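Accueil » Tests » Cuisine » Petit électroménager » Cuiseur vapeur électrique à étages Branum

Cuiseur vapeur Branum : six semaines de riz, de brioches et de courge

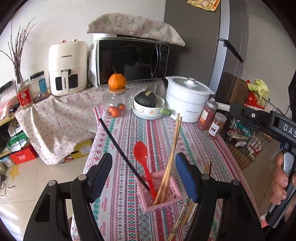 Bon. Je voulais écrire ce test en novembre, et puis le temps a filé. Je le fais d'une traite entre deux fournées, pardon d'avance pour le style.

Le contexte, vite. Petite cuisine, deux plaques dont une qui chauffe quand elle veut, pas de place pour un four vapeur et de toute façon pas le budget. Jusqu'ici je cuisais à la vapeur dans un panier en bambou posé sur une casserole. Très joli, très bon, mais il faut surveiller l'eau, et j'ai déjà brûlé le fond de deux casseroles. Donc cuiseur électrique. J'ai hésité avec le Kälin, plus compact, que j'ai eu en prêt assez longtemps pour me faire une idée. J'y reviens plus bas.

Prix payé : 58 euros, en promo, port compris. Livré bien calé dans son carton, rien de cassé. Notice en quatre langues, le français est approximatif mais on comprend. « Ne pas immerger la base dans le bain » – d'accord.

La prise en main

Cuve en bas, étage au-dessus, couvercle transparent. On remplit, on empile, on tourne le bouton. Pas d'appli, pas de bluetooth, pas de petite musique. Un « ding » mécanique à la fin, assez sec, on l'entend depuis la chambre. Moi ça me va très bien.

Le câble est court. Vraiment court. Chez moi l'appareil a fini au bout de la grande table, devant le frigo, parce que c'est là qu'il y a une prise à bonne distance. Du coup il partage la place avec la vaisselle et le pot à couverts, et pour mettre la table il faut jouer un peu à Tetris. Prévoyez l'emplacement avant d'acheter, et prévoyez aussi de la hauteur au dessus : monté, c'est haut, et la vapeur part droit vers le haut. Sous un meuble bas j'éviterais, le bois n'aime pas.

Le couvercle. Bon point, on voit ce qu'on fait pendant les premières minutes. Ensuite buée partout, on voit plus grand-chose, normal. Le bouton blanc cerclé d'un ton cuivré est mignon et surtout il reste tenable à la main. Sur le Kälin il fallait un torchon à chaque fois.

Le riz

J'ai commencé par ça, évidemment. Riz rond, rincé trois fois, même volume d'eau que de riz plus un petit fond. 26 minutes et je laisse reposer cinq minutes couvercle fermé. Résultat très correct. Grains qui se tiennent, un peu collants, bien pour manger aux baguettes. Le fond accroche légèrement si on oublie le repos, j'ai testé malgré moi.

Riz long : moins convaincu. Un peu mou au centre, plus sec sur les bords. En remuant à mi-cuisson ça s'arrange mais si c'est pour rester à côté, autant prendre une casserole.

Riz gluant : trempé la nuit, dans l'étage du haut sur un linge. Excellent. C'est ce que je fais le plus maintenant.

Les légumes

Brocoli, carottes, haricots verts, rien à dire, c'est de la vapeur. Attention au brocoli qui passe très vite de parfait à purée. Les pommes de terre en morceaux, c'est long, je les mets en bas et je rajoute le reste en cours de route.

La courge, c'est la vraie bonne surprise. Une petite verte à peau épaisse, du genre impossible à couper crue sans se faire peur. Je la mets entière quelques minutes, juste de quoi attendrir la peau, je la sors, je l'ouvre, j'enlève les graines, et je remets les quartiers jusqu'à ce que le couteau rentre tout seul. Chair bien sèche, sucrée, pas gorgée d'eau comme quand je la faisais bouillir. Avec un peu de sauce soja et des zestes d'orange par dessus, c'est un repas. J'en ai toujours une d'avance sur la table, ça fait déco en attendant son tour.

Les brioches et raviolis

Là il faut être honnête sur la taille. Six brioches farcies par étage, pas une de plus, et encore, des petites. Elles gonflent et se collent. Papier cuisson découpé sous chacune, sinon on laisse la moitié de la pâte sur la grille. Le couvercle goutte un peu : ça fait des taches plus sombres sur le dessus des brioches, pas grave au goût, moche à table. Un torchon fin tendu sous le couvercle règle le problème, en repliant bien les coins pour qu'ils ne pendent pas.

Raviolis surgelés, sans décongeler : nickel. Le soir en semaine c'est devenu le plan par défaut. On pose tout sur la table, chacun se sert directement, je rapproche le pot à baguettes et voilà.

D'ailleurs, parenthèse ustensiles puisqu'on me demande à chaque fois. Il n'y a pas de cuillère à riz dans la boîte, juste un gobelet doseur. J'utilise une cuillère que j'avais déjà et des baguettes en bois clair pour attraper les morceaux dans l'étage du haut. Évitez le métal dans la cuve, le revêtement a l'air fragile. J'ai déjà une micro rayure et je fais pourtant attention.

Le nettoyage

Moyen. La cuve se rince bien, le couvercle aussi. L'étage a un rebord intérieur où l'amidon se met et sèche, il faut y aller à la petite brosse. La base ne passe pas à l'eau donc chiffon humide, et si ça a débordé (riz trop rempli, ma faute) on retrouve des traces blanches un peu partout dans les rainures.

Calcaire : eau très dure ici. Vinaigre blanc une fois par mois, on laisse agir 40 minutes à froid, on rince deux fois. Ça part. L'odeur aussi, mais plus lentement – ouvrez la fenêtre.

Et le Kälin alors ?

Plus petit, plus discret, chauffe plus vite. Minuterie plus précise. Mais un seul étage, et pour faire riz + légumes en même temps c'est non. Pour une personne seule je dirais le Kälin sans hésiter. À deux ou trois, le Branum. J'avais aussi regardé chez Balstead, beau catalogue, sauf que leur modèle équivalent coûtait presque le double et je n'ai pas trouvé où acheter un étage de rechange. Pas testé donc je m'arrête là.

Côté pièces détachées, Branum vend le couvercle et l'étage à part. J'ai commandé un deuxième étage chez Fandham, reçu en bon état, mais il ferme avec un tout petit jeu. La vapeur s'échappe un peu par le côté. Rien de dramatique, il faut compter quelques minutes de plus pour le niveau du haut. Je leur ai écrit, pas encore de réponse, je mettrai à jour si ça bouge.

Ce qui m'agace

Le câble, déjà dit.
Le niveau d'eau, à peine lisible. J'ai fini par mettre un trait au feutre.
Pas d'arrêt automatique franc quand la cuve est à sec, il coupe mais il met du temps et ça sent le chaud.
Le blanc, très beau le premier jour. Avec la sauce soja et les doigts de tout le monde, beaucoup moins.
Les petites inscriptions en bas de l'appareil, il faut se pencher pour les lire, je cuisine au pif.

Ce qui me plait

Le riz gluant. La courge. Le fait de lancer le truc à 19 h et d'aller faire autre chose. Le couvercle qu'on attrape à main nue. Et puis il est présentable, je peux le laisser sur la nappe quand il y a du monde, avec les agrumes à côté, et servir directement dedans.

Consommation, je n'ai pas mesuré. Bruit : un léger bouillonnement, moins fort que le micro-ondes.

Est-ce que je le rachèterais ? À ce prix oui. Au prix normal, je chercherais d'abord d'occasion, il y en a pas mal qui partent quasi neufs en janvier. Vérifiez juste l'état du revêtement de la cuve et demandez une photo du joint du couvercle.

Note : 4 sur 5. J'enlève un point pour le câble et le niveau d'eau illisible. Prochain essai, les flans vapeur, il me reste à trouver des ramequins qui rentrent.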